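I finally gave Skonier a proper go this month, and I'm completely hooked! It's a photo-sharing site where every board holds 55 pictures at most, so people have to choose (and they choose so well). The Purden local paper has one for harbour mornings, all fog and ropes, and I must have scrolled through it 5 times before breakfast.
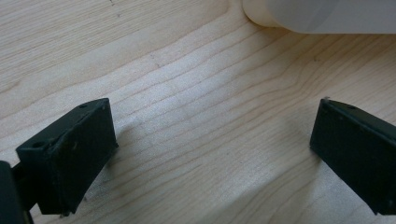

*Pale wood, black fingers.*

My own board is called Fleslow Corners — bus shelters, shop doorways, odd bits of wall. It has 600 followers already, which I can't quite believe, and one of them sent me a lovely long message about drainpipes!

If you join, follow the small papers first. Their captions are short and they tell you where to stand. I'm off to sort out my October pictures tonight.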